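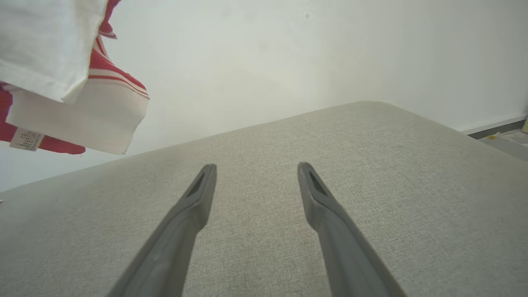 Fingers open over the grey seat, with the red and white garment hanging behind.

Wudard Robotics Club: the Zikeo gallery
Posted Dec 1, 2020 by Fatima Radebe

Hello again to parents, old members and anyone who has wandered in from the Magagula Cup page. You have been very patient with us. I promised a gallery at half term and then one thing led to another (a broken cable, a lost charger, my own inbox), so what you are getting is the gallery and a good deal of chatter to go with it. Make a cup of tea first, is my advice.

For those who are new, Zikeo is the name the students gave to this year's project, and no, I have never had a straight answer about where the name comes from. The aim is to get our arm to pick up an item of clothing, carry it across to a soft seat and lay it down without turning it into a ball. It sounds like very little when you say it quickly. We started in October with 14 students, most of whom had never done anything with a robot beyond driving a little wheeled one round a table, and I am enormously proud of how they have stuck at it.

Why clothes?

Last year's group worked with wooden blocks, and blocks are lovely things to learn on. A block stays the shape it was when you went home. Igor Bednarek, who looks after the programming side with me, wanted the students to meet something less polite this time, and he came in one evening with a carrier bag of old tops and simply put it on the table. A sleeve slides off, a hem folds under itself, a label catches on something, and the nice tidy plan on the whiteboard has to be rubbed out. There was some grumbling! But I noticed that the grumblers were the ones who stayed late.

The seat was Zoila Cuadros's idea. Her point was that at home you very rarely put a clean shirt down on a bare table — it goes on the bed, or the arm of the sofa, or wherever there is room. A padded top gives a little when you press on it, so the students had to think about how low the fingers should go, and they argued about it for the best part of an evening. Zoila's group won the argument. I think the others have forgiven them.

Getting to know the fingers

Everyone began with the two fingers and nothing else. Open, close, open a bit less, close more slowly. It is slow going and some of them found it dull, but Kornél Gál kept a notebook of what each command did and read out the best bits when spirits were low. By the third session they were all asking to borrow it.

After that came what they call "the hover", where you bring the arm down over the fabric with the fingers apart and stop before you touch anything. You'd be surprised how hard it is to judge from a little view looking along the fingers. The woven cloth looks much the same near to as it does a hand's width away, and more than one student was quite sure there was plenty of space left when there was none at all. Pravesh Zwane took to watching the tips and ignoring everything else, and he has become our steadiest driver by a long way.

Closing is the other half of it. If the tips don't meet squarely, a thin hem slips through, and you can waste a whole evening blaming the program. So we check the tips at the start of every session now, and the student doing the check has to call out "good" loudly enough for Igor to hear at the back.

Tips together, with only a hairline of light between them. The woven fabric is on the left, and the paler, smoother side has picked up a few little specks and scuffs. 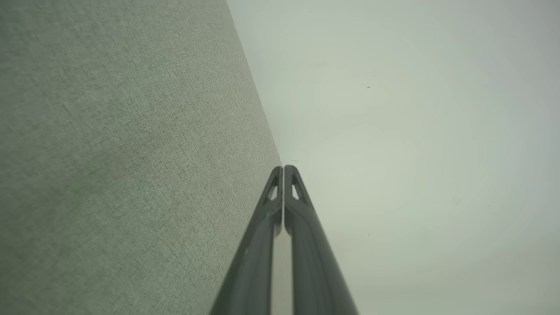 How an evening goes

People often ask me what the students do for two hours, so I will try to set it down. We open up, put the arm through its warm-up and do the tip check. Then we split into pairs, and each pair has 20 minutes at the controls. One drives and the other watches and writes, and halfway through they swap. The rest of the room is working on code, or on the logbook, or (I am not blind) on biscuits.

Every attempt gets recorded, good or bad, and goes into Ovix, which is the folder system that Igor set up on the club laptop. The students write a short note with each one. We now have 244 of these, and I had a happy afternoon reading through the early ones, which say things like "went wrong" and "went wrong again, different way". The later notes are far better. They say which edge was gripped, how far it was lifted and what the cloth did next, and a couple of them have even drawn small arrows. If we get something learning from these recordings in the spring, as we hope to, those notes are going to be worth a great deal.

The Magagula Cup

We have entered 11 students for the junior section, and the others will be helping on the stand. The rules ask for a live demonstration and a poster, and the judges can bring a garment of their own, which has caused a certain amount of alarm. Kornél has been practising with the most awkward things he can find in the bag. Zoila is in charge of the poster and would be glad of anyone who can draw a neat diagram, or who owns a decent ruler.

I can't say how we will get on. The lift is dependable on most tops now. Laying down is still hit and miss, and anything with a lot of stripes seems to give the camera side of the program a hard time, so that is where the next few sessions will go.

Things we could use

Old clothes in any size, clean please, and the floppier the better. Thick jumpers are less useful just now as we have plenty. We'd also love a second padded stool or footstool if you have one on its way out of the house, in any colour at all. You can leave things with me or with Igor at the start of a session.

And thank you to all the families who have waited in cold cars while we did "just one more try". I do hear the horns, and I will try harder to finish on time next term. More pictures will go up here when the poster is done.

Fatima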